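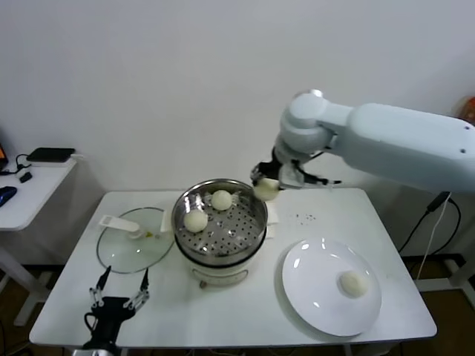

Halo Student Robotics Club, Bellport

README for the Halo bun set
Last change: 12 Sep 2020
Print this page | E-mail this page

Please read this file before you copy the data. It is long, but most of the questions we receive by e-mail are answered in it. English is not the first language of the person who writes it, so if a sentence is unclear please ask and we will correct it.

What is in the set

The Halo bun set is a collection of short recordings in which a two-arm robot works with an electric steamer, its lid, a plate and steamed buns. Members of the club controlled the arms by hand from a second pair of arms, and all the streams were saved together. There are 273 episodes in the present version. We made the set for the kitchen task of the student meeting in Tangen, where each club must bring its own training data and also share it with the other clubs.

One episode contains one task from the start position to the end position. The tasks are these:

lid_off: take the lid from the steamer and lay it flat on the table at the left
bun_to_plate: take one bun from the tray and put it on the plate
bun_back: take one bun from the plate and put it on the tray
lid_on: put the lid back on the steamer

The biggest part is bun_to_plate. The smallest part is lid_on, and it is too small to train anything alone. We tried, and the arm learned to stop above the pot and wait there.

How the table is arranged

The steamer stands near the middle of the white table. The plate is at the right of it. When the lid is off, its place is at the left, with the handle turned to the upper left as you look from the head camera. The small side table behind on the left belongs to the room and is not part of the task. Things lie on it, a blue computer mouse for instance, and they move from one day to another. Please do not use them as landmarks. One of our first models did something like this, and when the side table was cleared it began to reach too far.

We did not fix the steamer to the table. In the beginning we had tape marks for it, and every model trained on those recordings was good only for exactly that place. In June we removed the tape and began to push the steamer a few centimetres between episodes, sometimes also turning it so that the knob did not look straight forward. The recordings with tape are not in the set. If another club sends you an older copy that has a folder named "taped", it is a copy from before the sharing and you should delete it.

The buns were real buns from the shop on Cliltville Road. We discussed rubber ones for a long time. Rubber is cleaner and it keeps its shape, but the fingers hold it too easily, and a policy which learned on rubber closed too hard on the real thing. A real bun changes during the evening. After many grasps the skin becomes marked and the bun is softer on one side, and then we changed it for a fresh one. The day of the change is written in notes.csv, but not the minute.

Cameras and other streams

There are three cameras. One is at the head and looks down at the whole table. The other two are on the wrists, and each sees its own gripper at the bottom of the picture. All three are saved as single colour pictures, 10 per second. Joint positions and gripper opening are saved with a time stamp of the same clock. We have no force sensor. For contact you have only the gripper current, and this signal is noisy.

The wrist pictures are the more difficult ones to use. When the arm comes from the side, the wrist camera sees the outside wall of the pot and only the top of a bun above the rim, or nothing of the bun at all, and the fingers themselves are
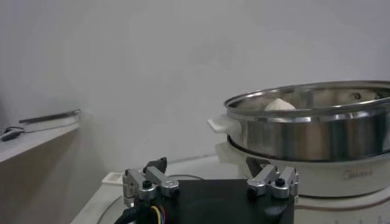 always in the lower part of the view, so a part of the table is never visible to that camera. For this reason we do not recommend to train on one wrist alone. The combination that worked best for us was the head camera plus the wrist camera of the arm that is moving. Adding the resting wrist made the training slower and did not help in our tests, although another club told us the opposite about their robot.

The polished metal is also a problem. The tray and its wall are very shiny, and the highlights move when an arm passes between them and the lamp. Please do not remove these highlights with a filter. The real steamer in Tangen will be shiny too.

About the transparent lid

The lid deserves its own section. For a camera it is nearly not there. In the head view you can find it by the thin rim and the white handle. From the wrist, when the gripper is close, the clear part fills the view, and whatever is under it can be seen through it with soft edges. Our bun detector was confused by this many times. It found objects correctly, but they were below the glass and could not be touched.
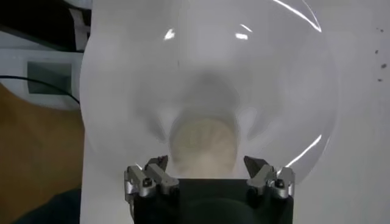

Wrist camera, close to the clear cover, with a round beige object visible through it.

We decided to label objects under a transparent cover with a separate class, "seen_through". The boxes for this class are drawn by hand and they are not exact, as the curved surface bends the outline. Use them to teach a model when it should not reach. Do not use them for measuring a position. If the labeller could not say what the object was, the name field is left empty, and an empty name is a valid value. Please do not fill it with a guess from a model and send it back to us as a correction.

The grasp on the lid was always at the handle in lid_off and mostly at the handle in lid_on. In a few lid_on episodes the operator touched the rim with a finger to push the lid into position. Those have the flag rim_touch in notes.csv.

Folders

episodes/ has one folder per episode with head, wrist_left, wrist_right and state.csv
labels/ has the boxes, one file per episode, for the head camera and for both wrists
notes.csv has one line per episode: task, day, operator code, result, flags, comment
split.csv says which episodes are for training and which are for testing

The operator code is a letter. We do not publish who is behind the letter, and we ask you not to try to find it out from the style of driving, even if inside our club it is a popular game.

The result column has three values: done, partly, failed. "Done" means that the object was at the correct place and the gripper was open and away from it when the recording ended. "Partly" is used mostly when the bun reached the plate but lay against the rim, or when it rolled after the release. "Failed" is everything else. We kept the failed ones. In our first version we took them out to make the set look better, and our coach at the school asked how the robot should then know what a bad grasp looks like. We had no good answer.

A note on the end of episodes. The operator opens the fingers, goes up a little, and then presses the pedal. Some operators pressed very early, with the open fingers still beside the bun. If your program looks only at the last picture it can be difficult to decide between "just released" and "about to grasp". Look at the gripper stream as well.

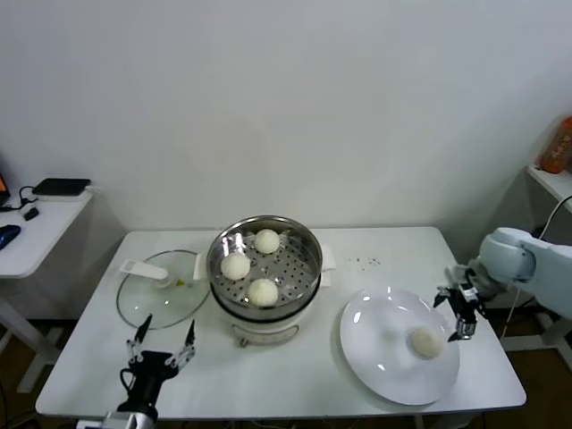

Reading time: 7 minutes

How we made the split

The test part contains complete evenings, never single episodes from an evening that is also in the training part. Two episodes recorded one after the other are very similar: the same buns, the same light, the same crumbs on the table. If you mix them, your result will look much better than your robot is. We know this from our own poster, where the number had to be corrected with a pen.

The recordings were collected in some 12 evenings in the school workshop. The light comes from the ceiling lamps only. We have no recordings in sunlight and we cannot say what will happen near a window.

Known problems

1. In several episodes the left wrist pictures begin a little later than the others. The time stamps are correct, so please align by time and never by picture number.
2. Small specks and crumbs on the white table are real. The labels ignore them. A detector trained for small objects will find them.
3. The boxes for the tray are missing when an arm covers more than half of it.
4. On one evening the plate was exchanged for another one of the same colour. The flag is plate_b. We did not notice any effect.
5. The comment column is in two languages. We translate it slowly, when there is time after the meetings.

What you may do with it

Clubs, classes and students can use the set freely and can change it. Please keep this file together with the data and write "Halo, Bellport" where you use it. If you publish a changed version, give it a new name, so that a person who compares results knows which set it was. For use in a company, write to us first. We are a school club and must ask the school.

People sometimes ask if a policy trained on our set can run on a robot near people. Please do not do this on the basis of our data. It contains a table, a steamer and food. The steamer was switched off and unplugged in all the recordings, and the set contains no example of how to behave when a hand comes into the working area. In our workshop the person with the stop button sits beside the table and has no other duty.

Sending corrections

Open an issue with the episode folder name and the time stamp, and say what you see and what the label says. One issue for one episode is best for us. We look at them on club evenings, so an answer can take two weeks, and longer in the exam period. New recordings from other clubs are welcome if the cameras are mounted in a similar way and if you can give the joint positions in the same order as in our state.csv. The order is written in the first line of each file.

The next version will have more lid_on episodes and, if we find a second steamer, a small part with a different pot.

Print this page | E-mail this page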